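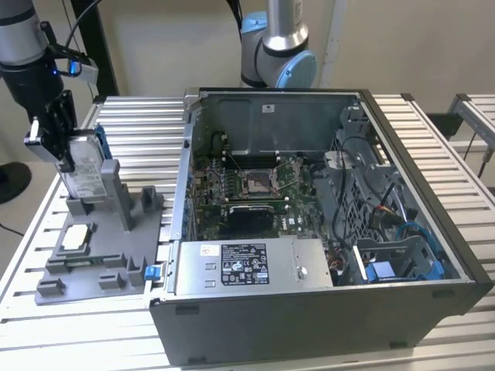 3.5-inch drive with its blue carrier rail, label side out.

Plirwood Drive Log
README

Plirwood is a set of plain text tables about hard drives that were used in a small office storage setup and later retired. It covers the time each drive went into service, the health readings taken while it was in use, and the reason it was pulled. The tables were put together by Trí Mai from notes, spreadsheets and exported logs. Ludger Hagedorn wrote the cleanup scripts and checks each release before it goes out.

The current release is from March 2020. It replaces the February one, which had a date bug described under Known problems.

What is in the package

drives.csv - one row per drive, 82 rows
readings.csv - one row per health reading, 1,922 rows
events.csv - one row per thing that happened to a drive (installed, moved, warned, pulled, wiped), 881 rows
codes.txt - the list of event codes and what they mean
scripts/ - the cleanup scripts, in the order they are run
CHANGES - short notes for each release

All files are UTF-8 with Unix line endings. The CSV files use commas and have a header row. Text fields that contain a comma are in double quotes. Empty means not recorded. Zero means zero, and the two should not be mixed up when you load the tables. Some spreadsheet programs will fill in empty number cells without asking, so check this first if your totals look wrong.

Where the data comes from

The drives were used in two places, called Brurnton and Diluveck in the tables. Brurnton was the main office and had the file server and the first backup box. Diluveck was the second site and held the off-site copy. Drives sometimes moved from one to the other, and a move is an event in events.csv. The site column in drives.csv is the last site only. If you need to know where a drive was on a given date, work it out from the events.

Before the log was kept in one place, the Brurnton notes were on paper and the Diluveck notes were in a shared spreadsheet. The paper notes were typed in by hand. We compared them against the purchase records and fixed what we could. Where the two disagreed and there was no way to tell which was right, the purchase record was used and the flag column is set to P.

Fields in drives.csv

drive_id - our own label, a letter and a number. It is not the serial number.
site - B or D.
size_gb - the size the maker gives, in gigabytes.
form - 2.5 or 3.5.
in_date - first day in service.
out_date - last day in service, empty if still in use.
out_reason - failed, warned, replaced for size, or unknown.
flag - P as above, E for an estimated date, otherwise empty.

Serial numbers are left out on purpose. So are the names of the makers, as there are too few drives here to say anything fair about one maker against another. Please do not try to use the table that way.

Fields in readings.csv

drive_id - matches drives.csv.
read_date - the day of the reading.
hours - power-on hours as the drive reports them.
temp_c - temperature in Celsius.
realloc - reallocated sector count.
pending - pending sector count.
note - free text, mostly empty.

Readings were meant to be taken every 10 days. In practice there are gaps, the longest of them during an office move. After the move a scheduled job took over and the spacing gets much more even. The job was named Võ and it shows up under that name in the note column. Rows without that name were taken by hand.

Loading the tables

Run the scripts in number order from the top folder. The first one checks that every drive_id in readings.csv and events.csv is also in drives.csv and stops if it finds one that is not. The second turns the dates into one format. The third writes everything to a single SQLite file. You do not need the scripts if you only want the CSV files, which have already been through the first two.

The scripts need Python 3.6 or later and nothing outside the standard library. They have been run on Linux and on Windows 10. On Windows, open a prompt in the top folder first - the paths are relative and the scripts do not look anywhere else.

Known problems

The February release swapped day and month for some hand-typed dates. This is fixed, but if you built anything on that release you should load it again from scratch.

A few drives report power-on hours that go back to a lower number partway through. We left these as they are. The note column says "hours drop" on the first row after the change.

Temperature was not recorded at Diluveck until the scheduled job was set up there, so temp_c is empty for all the earlier Diluveck rows.

"Warned" and "failed" were not used the same way at both sites. At Brurnton a drive was usually pulled at the first pending sector and marked warned. At Diluveck it was often left in until it dropped out of the array, then marked failed. Comparing failure rates between the sites will mostly show you this habit.

Terms of use

You may copy, change and share the tables for any purpose as long as you keep this README with them and say what you changed. There is no warranty. The scripts are under the MIT license, and the text is in scripts/LICENSE.

Corrections

Send corrections to Ludger Hagedorn with the drive_id, the date of the row and what you think it should say. Questions about the paper notes should go to Trí Mai, who still has the originals. Fixes go into the next release and are listed in CHANGES.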